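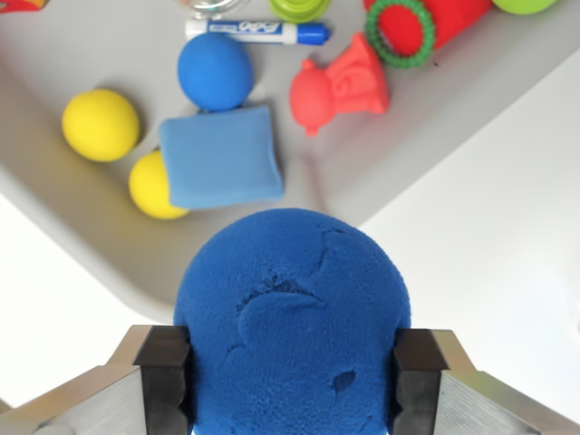
Foam balls first! I have a whole theory about this and I've been boring everyone with it for weeks, so now it's your turn.

If you're facing a big mixed heap of toys and you don't know where to begin, begin with the balls. They're easy to spot, they all go to the same place, and they're the things that roll under the couch while you're trying to deal with something else. A foam ball asks nothing of you. There are no pieces to match and no lid to find. You pick it up, you put it with the other foam balls, and the heap is already smaller, and you feel like a person who is getting somewhere.

I should back up. Some of you will remember that in February I took over the play corner at Varketance, the community room at the end of our street where the parents' group meets (and the knitters, and on rainy afternoons pretty much anybody with a toddler and no plan). Yavuz Akgül ran it before me and ran it beautifully, but he has twins now and I think he'd like to sit down occasionally. He handed me the key, a folder, and a look of deep sympathy.

The folder had a list in it. Somebody long before Yavuz had tried to inventory everything in the cupboard, down to the last bead and peg, and the total at the bottom was 2,233. Two thousand two hundred and thirty-three things! I laughed out loud in the hallway. I have not checked that number and I never will, but I love that a person once sat there and got to the end.

So, the sort. I'd been dreading it and it ended up being my favorite thing I've done all month.

My first rule is that you work on a light surface. I used to sort toys on our living room rug at home, which is brown with an orange pattern, and I may as well have been doing it blindfolded. Put the same toys on something white or pale gray and every color jumps up at you. I also like a tray with a raised rim for whatever I'm working on right now, for reasons that will be obvious to anyone who has ever chased a ball across linoleum.

My second rule is that beat-up is fine. We have a blue foam ball, a really gorgeous royal blue with a fuzzy sort of felty surface, and it has dents and creases and patches that look torn. I've had two separate people tell me it should go in the trash. No! I pressed it all over with my thumbs looking for loose crumbs, because with little ones around that's what matters, and nothing came off. It stays on the big kids' shelf, where the four-year-olds adore it and nobody is likely to take a bite. The yellow ones next to it are matte and cheerful and get ignored. Kids like a thing with some history on it, I guess.

If a foam ball does start shedding, out it goes, no sentiment. Same with anything where the coating is lifting. I keep a little bag on the door handle for those and I empty it before I leave so I can't change my mind.

After the balls I had a cup of tea and felt very pleased with myself, and then I turned to the rest of it. 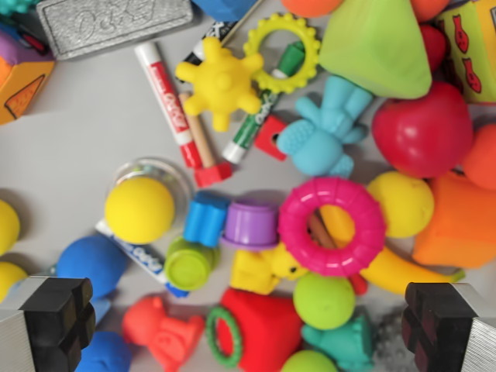
Markers are the second thing I go for, and I go for them fast. I don't know how dry-erase markers end up in with the toys. Well, I do know, there's a whiteboard at toddler height, that's how. We had a red Expo and a green Expo and a black one all mixed in with the blocks and the fruit, and any marker left in a toy bin is going to find its way onto a wall or a forehead. They now live in a tall tin on the high shelf with the sign-in sheet. Test each one on scrap paper first. If it squeaks and leaves a ghost of a line, let it go.

Then cups. Oh, I love the cups. Blue, purple, lime green, a clear one that usually has a ball jammed inside it (check inside your cups!). Cups are the best toy in the room and I will argue about this with anyone. They stack, they pour, they're hats, they're a drum kit, they hide a small red cube from a two-year-old who will fall over laughing when you show it to her again. Mine get washed in the sink with dish soap and left upside down on a towel.

Rubber and spiky things come next. The yellow ball with the nubs all over it is somebody's favorite every single session. The gear-shaped teething ring went straight to the sink, and so did the light blue rubber animal with the stubby little arms. I can't decide what kind of animal it is. Cletus Lindqvist, who has the room after us for his ukulele class, is sure it's a bear. My daughter says it's "a Raju," which is a word she made up on the spot, and now there's a bin labeled RAJU for all the squishy creatures. It's the only bin the kids put away properly without being asked. Make of that what you will!

Anything that has been in a mouth, or could be, gets a wash and then a long air dry on the rack. I leave ours at least 60 minutes before I touch them and then I give each one a squeeze over the sink. If it has a hole and it dribbles, it goes back on the rack.

Pretend food is its own category and I keep it separate, even though we don't own much. The shiny red apple is the star. It's been "sold" to me more times than I can say, generally for one block and a kiss.

Blocks I leave almost to the end, and I do them by size and not by color. I tried color once, at home, and it looked like a magazine for one glorious morning. But when a kid is building she wants a big one, or a little one, and she wants it now. So the large chunky pieces, like our enormous lime-green triangle, go in the low open crate where they can be dragged out with both arms. The small cubes and the little bits with holes go in a lidded tub that only comes out when the babies have gone home. Please do this one if you do nothing else. Small pieces and crawling babies should never be on the same floor.

And then there's the last category, which every toy sort has, and which I have named Oneck after the town where my grandmother kept a drawer exactly like it. Oneck is for the things that belong to something but you don't know what. A wooden dowel. A flat metal block with raised lettering, heavier than I expected and very satisfying to hold. A cube with a triangle cut out of one side that must have had a shape that fits through it, once. I used to throw all this out and then find the other half a week later. Now it goes in a shoebox with the month written on the lid, and if nothing has claimed it in a season I let it go.

(The dowel has already been claimed. It's a wand.)

Time for practical details, because I know a few of you run rooms like this. The whole job took me 2 afternoons, one for sorting and one for washing. I used 4 open crates for the big stuff and a stack of lidded tubs for everything else. The tubs are Grusex, the plain see-through kind, handed down from my sister's pantry, and what I like about them is that the lids come off without a fight. I write the labels on masking tape and draw a picture next to each word. My drawings are terrible. The ball one looks like a potato and the kids think it's hilarious, and they still put the balls in the right place.

What would I change? I'd do it with a podcast on. I'd bring a second towel for the cups. And I'd bring a kid along for the last half hour, an older one, maybe six or seven, since they have opinions on what should sit next to what and they're nearly always right. My neighbor's son moved the spiky ball into the cup bin on his way past and told me it was "for soup." It's still there. It's been great for soup.

Next month I'm tackling the dress-up trunk, which I have opened exactly once and closed again. If you have a good way to store hats so they don't get squashed, please leave it in the comments. I'm thinking pegs, but low ones, and Yavuz is thinking a net, and we've been sending each other pictures of nets at 10 p.m. like two people with nothing else going on.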